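I work at Perau since 2 years, in the part of the company where textiles are sorted before they are washed. When the first robot arm came in September, many of us thought that the sorting tables would soon be gone. The tables are still here, and so am I, but my day has another shape now.

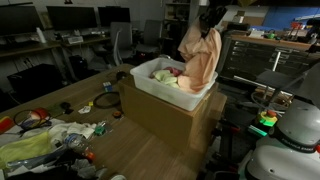
My own work was always to take cloths out and decide where they go, about 1,000 in a shift. Now I prepare the bins, and the arm takes the pieces up. A cloth is more difficult for it than a box or a bottle. When the peach one hangs over the bin in long folds, with the lower end still inside, I look if it will pull the yellow-green one with it. I learned to judge this in 13 days of training at Tabrizi, where I was the oldest in the group.

My shoulders hurt less than before. On the other side, I talk less. At the old table we were four and we discussed everything, from the children to the soup. Now I stand alone with a screen for 20 minutes and then I write down the errors. I did not expect that I would miss the noise.

Written in June 2020 | Contact | © Skisimo blog | Back to top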